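FOR IMMEDIATE RELEASE
Saturday, April 21, 2018

Homham shared workshop opens its cloth-folding robot build to visitors, and asks them not to expect much

Homham, a members' workshop with a long bench and a short budget, will open its doors next month to anyone who wants to look at a home-built robot arm that is meant to fold laundry. The arm does not fold laundry. The members behind it would like that understood before anybody makes the drive.

The project goes by the name Mutano. It began in October, when Abundio Zavala brought in a second-hand arm and a claim he had read online that a hobbyist could teach a machine to fold a shirt over a long weekend. He and fellow member Mei-kuen Chung have been testing that claim ever since, and their view of it has not improved.

"I've watched the same videos everyone else has," said Zavala. "They're sped up, they're cut, and the shirt starts out nearly folded. We wanted to see what you get at normal speed with ordinary cloth and no editing. What you get is a lot of waiting."

Why a plain cloth

The group gave up on shirts early. Sleeves, buttons and collars made it impossible to tell whether a bad result came from the software, the grip or the garment. All current work uses a single flat cloth in one solid colour on a pale padded surface, with padded panels standing up behind it. The colour was chosen so the wrist camera would have an easy time telling cloth from background, and even so it gets the edge wrong more often than Chung would like.

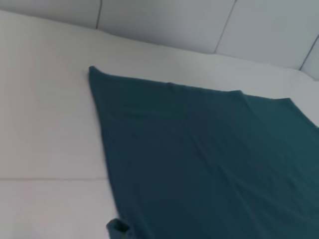 What has been measured

Mutano's log covers 512 attempts at one job: find a corner, pick it up and lay it down on the opposite corner. The arm finished that job 66 times. Zavala and Chung count a finish only when a person hasn't touched the cloth and the corner lands close enough that you would put it in a drawer without fixing it.

Chung, who keeps the log, is wary of the figure all the same. Most of the good attempts came late, after the padding was changed and the lights were moved, and she can't say which of those helped.

"People ask me if it's learning," she said. "I don't know. It might be learning, or we might be getting better at setting up the cloth so that it can't fail. I'd want to see somebody else lay the cloth down before I believed either one."

Small wrinkles remain the main trouble. A shallow crease can look like an edge to the camera, and a bump along a real edge can look like a corner. The software will then go for the wrong spot with full confidence.

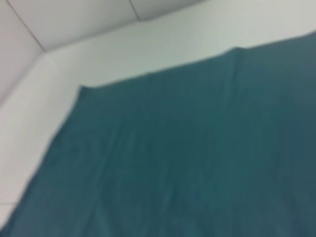
The Mutano test cloth on its padded surface, with one small raised spot along the upper edge. Photo: Homham

What it costs

Parts so far have come to around $50 a month, split between the two builders, plus the arm itself. The padding was sewn and fitted by the members at the bench. The gripper fingers are on their fourth design. Ochoa, a local parts supplier, sold the workshop its replacement motors at the regular price and has no other role in the project.

The workshop has also turned down an offer from Flakine, a start-up that wanted to use footage of the build in an online ad for a folding appliance. Members voted against it after reading the script, which described the arm as "ready for your home." Zavala said he had no quarrel with the company but would not put his name to that sentence.

Visiting

The open day will run through the afternoon, and the date will be posted on the workshop door and on the members' page once the bench booking is settled. Admission is free. The arm will be run at its normal speed, from a fresh start each time, and failed attempts will be left in the log where visitors can read them. Visitors may lay the cloth down themselves – Chung would prefer that they did – and may bring a plain cloth of their own, as long as it is clean and has nothing sewn to it. Please leave fitted sheets at home.

Children are welcome behind the line on the floor.

About Homham

Homham is a shared workshop run by its members, with benches for wood, sewing and electronics. It has no plans to sell a robot.

Media contact
Mei-kuen Chung, Mutano project, Homham
Interviews can be arranged on weekday evenings. Reporters who want to film are asked to stay for at least 2 hours and to run their footage at its real speed.

– 30 –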